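Finished the second box of the Brekke papers this morning. Ottar Brekke kept the engine-room log of the supply ship Plivard through two winters, and folio 414 is missing. Kwame Ansah thinks it was filed with the court martial papers.
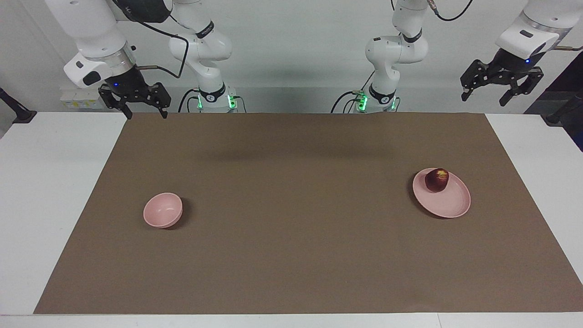 Garnska, Jul 16, 2025

Archive shut at five. Copied out the coal returns for March - 900 tons ordered, far less delivered - and the captain's complaint to the Admiralty. No reply survives. Wrote to Nana Ackah about the harbour charts. Bed by 10.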